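Open day at the Gakis tableware works, 11th June

The Gakis site opens its doors twice a year, once in June and again in October. I went to the June session mainly to see how the trays are finished, having used the firm's stainless range in a small catering kitchen for several years. Entry was free. Visitors signed in at the side gate, collected a badge and a pair of foam earplugs, and were taken through in groups of 20.

The first stop was the sheet store. Blanks arrive already cut and are held flat on racks until called for. The guide gave the starting gauge for each tray in the catalogue and passed two blanks around, one for the shallow tray and one for the deeper gastronorm sizes. The difference is easier to feel than to see. A third blank, rejected for a roller mark, was kept on a hook by the door so that new staff could learn what to look for.

Forming is done on the press in the next bay. A single stroke draws the tray and sets the corners, and a second operation trims the edge and turns the rim. We watched a short run of the model 929, the long rectangular tray with a raised rim. The corner radius on this model was enlarged recently to make it easier to wipe out, at the cost of a little flat area inside. I had noticed the change in my own stock and was glad to have it confirmed. The press was louder than the earplugs allowed for.

Polishing was the part I had come for and it was partly closed. We could see the belt machines through a window but not the final buffing. The guide answered questions on grain direction. All trays in the standard range are brushed along the long side, then given a light finish on the interior. Scuffing from utensils is expected in use and is not covered by the warranty. A coarse pad will make it worse.

After the break the groups went up to the presentation rooms, where place settings and serving layouts are tried on long brown tables before they go to the catalogue.
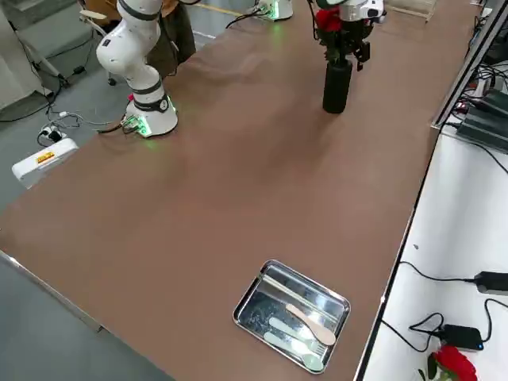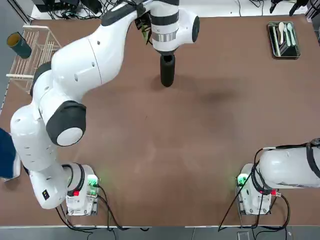
Cutlery in the pale green finish is sold under the Clestetti name and comes from a different supplier. The spoon and fork are meant to be offered with a tray as a serving set, with a wooden spoon added for salads. My concern with coloured cutlery has always been wear at the tips of the tines. The firm's answer was a sample fork that had been through 100 cycles in a commercial dishwasher. It had dulled slightly and showed no chips. I would want to see the same test run for longer before ordering any quantity.

There was some discussion of flowers on a serving table. A narrow upright vase with a single stem takes up very little room and leaves space for the tray to be turned. A wide arrangement does neither. The Alemneh vases sold in the works shop are weighted at the foot for this purpose, and the one I handled was difficult to tip by accident. They are not cheap.

The last stop was packing. Trays are stacked with a paper sheet between each, banded, and placed in Rollby cartons with moulded corner pieces. Earlier cartons had flat card corners, and I have received dented rims in those, so the new ones are welcome. Cartons go out on the standard pallet and can be ordered singly from the shop, though the handling charge makes this poor value for fewer than 3.

Practical notes. Parking is on the gravel beside the north fence and fills early. Closed shoes are required and were checked. The centre of the building is reached by a steel stair, with a goods lift available on request. The works shop takes cards only and stocks a shelf of seconds near the exit, mostly trays with small marks on the underside. I bought two of these and have found nothing wrong with either.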